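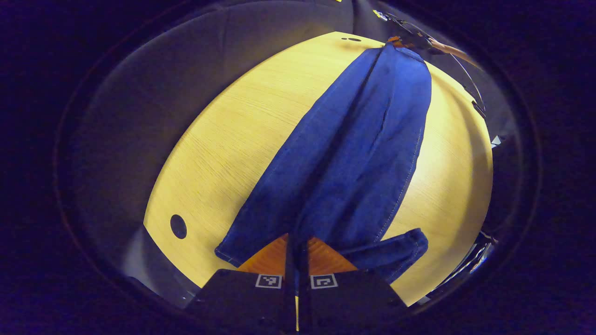 *Dark blue jeans on a table.*

## Henus recalls the office switch that liked to talk to itself

Henus is taking back 2,000 of its Skemum desktop network switches after owners found that the small gray boxes could, under the right conditions, bring an entire office to a standstill without showing so much as an amber light.

The Skemum is an eight-port unmanaged switch, the kind that gets stuck behind a filing cabinet and forgotten until somebody moves the filing cabinet. According to a notice Henus posted on Monday, units from the first two production runs mishandle the power-saving mode. When a port goes idle for 30 minutes and then wakes up, the switch may begin repeating the same traffic to every other port, over and over, with great enthusiasm. Printers vanish. Phones go quiet. The lights on the front blink away cheerfully, as they do on a good day.

The remedy in the notice is to unplug the switch and plug it back in. The company calls this "an interim measure," and a great many people will recognize it as the one they were already using.

Kaiwen Feng, who looks after the network at Fleletti, a mail-order lamp business with two floors of desks and one closet full of cables, reported the fault in August. He had spent most of a week replacing things that worked.

"I changed the cables, then the router, then the other router," Feng said. "The switch was the last thing I looked at. It cost less than lunch for the department, and it had no settings to get wrong."

His first support ticket was closed with advice to check that the switch was plugged in. His second included a recording of the traffic and got a phone call the same afternoon.

Because the Skemum is unmanaged, there is no firmware for owners to update, and Henus will swap the hardware instead. Affected units have a serial number beginning with 2, printed on the underside in type that rewards a flashlight. The replacements leave the power-saving mode out entirely, so they will run a little warmer and, Henus says, a lot quieter.

Xie, the distributor handling the exchange, will ship new switches before asking for the old ones back – a courtesy to anyone who needs a working network to fill in the online return form. Power adapters are not part of the recall and should be kept. Wall brackets are sold separately, as before.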